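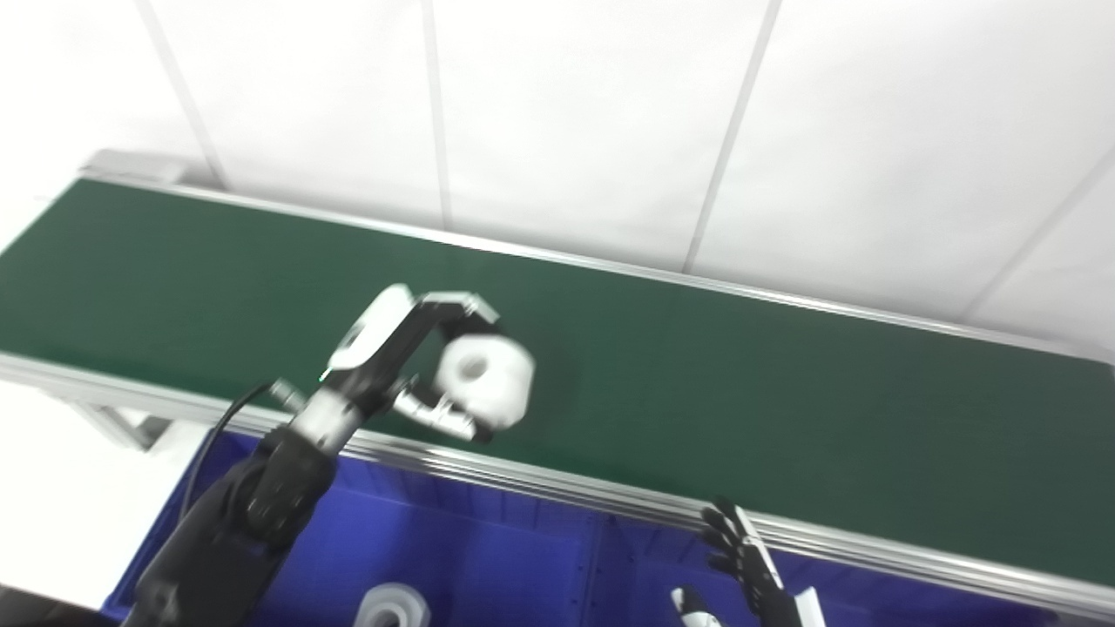
Green conveyor belt creeping toward the far rail, and spools tipping when it starts

Brurkside Workshop Help > Conveyors and material handling
Posted 13/05/2020
Viewed 1196 times

gralau_bench

I have a Gralau flat belt conveyor against a white panel wall. Dark green belt, aluminum side rails, metal legs with a diagonal brace. The belt is 300 mm wide. It carries white spools with a hole through the middle, 60 mm outside diameter. They travel standing on end and are taken off into a deep blue bin below the near rail.

There are two problems and I don't know if they are related.

First, the belt creeps toward the far rail, the one on the wall side. From a cold start it runs centered for a few minutes, then the far edge begins to touch the inside of the rail. There is a faint scraping noise and fine green dust collects in the corner where the rail meets the end cap. If I stop the conveyor, slacken the belt and push it back by hand, I get the same result the next time.

Second, spools tip over at startup. With the belt already moving they ride fine. When it starts with spools on it, one or two fall, roll across the belt and end up against a rail. If they reach the near rail with any speed they go over and miss the bin.

What I have tried so far:
Tightened the tension screws at the end by the same amount on both sides. No change.
Cleaned the top of the belt with a damp cloth. No change to tracking.
Moved the bin closer to the legs. Catches more of the ones that go over, but then it is hard to reach into.

The motor is at the right-hand end and the belt travels left to right. The conveyor was moved in February to its present place, and I believe the drift began after that, though I wasn't checking before. The manual I have covers a different width and its tracking section is a single paragraph.

Should I be adjusting the drive end or the other end? And is there a standard fix for the tipping, or do I need taller side guides?

kikitdale_stores
Marked as helpful

Treat these as separate faults and do the tracking first.

You moved it, so start with the frame. A flat belt will run to one side on a frame that is twisted, and no roller adjustment will hold it for long if the twist is still there. Put a level across the two side rails at one end, then at the other, then at each set of legs. The readings should agree. They don't need to read perfectly level, but they must match each other. If one differs, correct it at the foot of that leg, then loosen the bolts on the diagonal brace, let the frame settle and tighten them again. A brace that was tightened while the frame stood on an uneven floor will keep the twist in after you level the feet.

Next, measure the frame diagonally, corner to corner, both ways. If the two measurements are different, the rails have shifted lengthwise relative to each other. Slotted aluminum rail does this easily when a conveyor is lifted by one side. Loosen the cross members, tap the long corner back and retighten from the middle outward.

Only then look at the rollers.

1. Isolate the power. Remove the guard at the idler end.
2. Turn the belt by hand and check both end rollers for built-up dirt. A ridge of packed dust on one side of a roller acts like a larger diameter and the belt will climb toward it. Your green dust has probably found its way onto the rollers already. Scrape it off with a plastic scraper.
3. Wipe the underside of the belt. Cleaning the top has very little effect on tracking.
4. Set the drive roller square to the rails with a framing square, and leave it there.
5. Do your tracking at the idler end. The belt moves away from the tighter side, so tighten the far-side screw by a quarter turn.
6. Refit the guard, restore power, and run the belt empty for several full turns before making the next adjustment.

Step 6 is where most people go wrong. The belt responds slowly, particularly a short, wide one, and if you keep turning the screw while it is still moving over you will overshoot and then chase it back the other way.

Equal turns on both screws change the tension and nothing else, which explains your result. You may now have too much tension. Go back to the point where the drive roller just stops slipping under a full load of spools, then add a small amount. Excess tension loads the bearings and makes the tracking more sensitive.

When it holds center empty, load it and watch again. If it drifts only when loaded, check that the spools are not all being placed along one side of the belt.

Look at the far edge of the belt as well. If it is frayed or has stretched into a wave, it may never track properly and you will need a new one. Light fraying can be trimmed with a sharp knife, provided the cut is straight.

gosling_trays_14

Just put taller guides on. The rails have slots in them so anything will bolt on. I did mine in an afternoon and haven't thought about it since. Can't help with the drift, mine is a roller conveyor.

slot_and_tee

The answer above on tracking is sound, so I will stick to the tipping.

Taller guides will stop spools leaving the belt. They will not stop them falling, and a fallen spool trapped between guides can jam against the next one. They also get in the way if you are lifting the spools out over the near side. I would fit a guide on the far side, a low one or none on the near side, and deal with the start itself.

A part standing on end tips when the acceleration of the belt is too high for its height and base. You have three things to work with: the acceleration, the grip of the belt and the way the part is standing.

Acceleration is the easiest if you have a variable speed drive. Look for the ramp-up parameter and lengthen it. Try two seconds and increase from there. Set the ramp-down to match, or you will move the problem to the stop. If your motor is on a plain switch, it goes to full speed immediately and no setting will change that. A soft starter or a small drive is the proper solution. Check that the motor is a type that can be used with one before you buy.

Grip is less obvious. A high-grip belt surface pulls the bottom of the spool forward before the top has caught up. A smoother surface lets it slide slightly and stay upright. If you have to replace the belt anyway for the damaged edge, ask for a low-friction top cover in the same thickness. Do not put any kind of spray on the existing belt. It will reach the rollers and you will be back to tracking problems.

As for how the part stands, compare the two end faces of the spool. Molded parts often have a slight rim or gate mark on one face, and they rock on it. If one face is flatter, put that one down.

On the bin: leave it where it is comfortable to reach into and hang a strip of flexible sheet from the bottom slot of the near rail so that it drapes over the bin's inside edge. Anything that does go over slides down it. Use T-nuts that match the slot. The nuts for two neighboring slot sizes look very similar, and the small one will hold until it is loaded and then pull out.

gralau_bench

Update after working through this.

The frame was twisted. The leg at the left end was low on the wall side and the brace had been tightened that way. Leveled it, released the brace, retightened. The diagonals were off by 14 mm, which I would not have found by eye. Both rollers had a band of packed dust on the wall side. After cleaning and squaring, it took two quarter turns at the idler end. The belt has been running for some 60 hours since and has stayed clear of both rails.

The edge had a short frayed section, now trimmed.

On the tipping, I do have a variable speed drive and the ramp was set to the minimum. At two seconds a spool still fell now and then. At three I have not had one go over. I will leave the guides off for now and fit the strip over the bin when the T-nuts arrive.

slot_and_tee

Check the brace bolts again in a month or so. They tend to loosen a little after being disturbed.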